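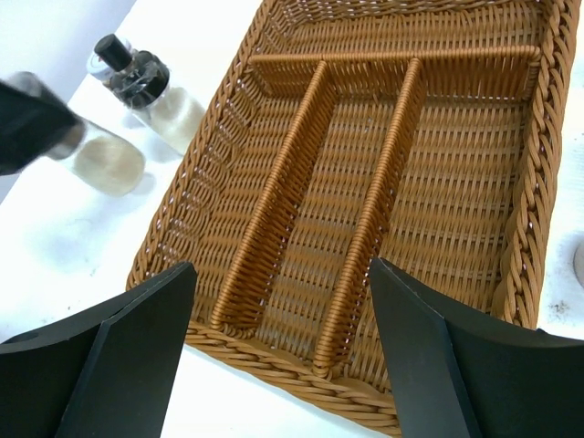

CLUB TALK

Five minutes with Percy Londoño

Percy Londoño has coached the distance group at Garneck Harriers for 11 seasons. Caught him on the infield between the warm-up and the first set of 300s, then again in the parking lot after. Notes tidied up a bit, but not much.

He didn't want to talk about himself. Wanted to talk about the relay. Fair enough.

"We were fifth at the last changeover in September and I'd already started thinking what to say to them," he says. "Then Inga gets the baton. Well, not a baton, it's cross country, you slap hands. She gets the slap and she's gone. Third by the bridge, second by the top of the hill. I lost my voice. My wife thought I had the flu."

Second place at Sestex, then, and the best the senior women have done on that course in his time. The winners were Onow, again, by 17 seconds. Londoño is not bitter. A little bitter.

"They pack so well. You look at their four times and there's hardly anything between first leg and last leg. Ours you could drive a truck through. That's the winter job right there."

So what does the winter job look like? More hills, mostly. Tuesdays stay on the track until the clocks change, then it's the loop behind the reservoir with headlamps. Long run on the weekend, easy, and he means easy.

"Everybody runs the easy days too hard. I did it. I ran my easy days like somebody was chasing me, and I was hurt every spring until I was 30. If you can't tell me about your week while you're running you're going too fast. I ask them. I ride the bike next to them and ask what they had for dinner."

Do they like that?

"No."

He came to it late himself. Played soccer in school, left back, not good (his words), and got talked into a 10K by a guy at work. Went off with the leaders, walked the last mile. Signed up for another one the same night. He ran for the Harriers for a while before the Achilles went, and started coaching because he was standing there anyway and the old coach handed him a stopwatch.

The old stopwatch still works. He had it round his neck while we talked and clicked it the whole time.
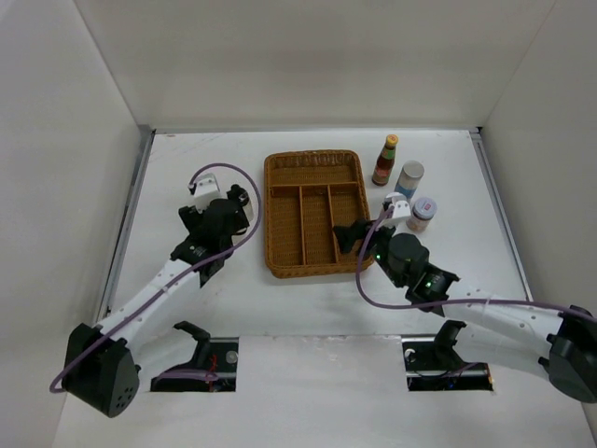
Wicker tray on a white tabletop.

On numbers, the club is doing fine. Membership is at 226 now, most of the growth in the under-15s, and the Wednesday junior session has had to be split in two. He'd like more of them to stick around past 16.

"That's where we loose them. They get a job, they get a car, they get a boyfriend. I'm not mad about it. But I'd like them to know they can come back in a year and nobody's going to make a speech. Just come back. Stand at the back of the warm-up, nobody cares what shape you're in."

Has that worked? Sometimes. Two of the relay team had quit at one point. Inga was out for most of two years with school and a foot thing, and came back in the slow group. "She hated the slow group. I think it was good for her. She might tell you different."

We did ask. She told us different.

Kit next, and here he gets going. Hates the fancy shoes for training. Doesn't mind them on race day. "If you want to spend the money, spend it, it's your money. But kids of 13? Come on. Get a pair that fits, get some spikes secondhand from the box in the clubhouse, and do your calf raises." The spikes box is free by the way, and could use some more pairs in small sizes if you have any at home.

Next up is the first league race, on 3rd October, home course, women off first and then the men. He's got the women's team picked more or less. Men's team is a headache – two injured, one getting married that same weekend.

"I said couldn't you do it in the evening. He thought I was kidding."

Were you?

"Partly."

A target for the season? He went quiet for a bit, clicked the watch. Top three for the women in the league, he said in the end, and a full men's team at every race. Just full. All six on the line. They had five at two of last year's races and it cost them a division.

And for himself, he'd like to run a parkland five miler in the spring if the Achilles holds up. Slowly. He's told no one at the club except us so keep it to yourselfs.

Then the group came round off the last warm-up lap and he was off across the grass, shouting at somebody about their elbows.

Home race details are on the board in the clubhouse. Marshals still needed for the far gate and the finish funnel, see Percy or text the club phone.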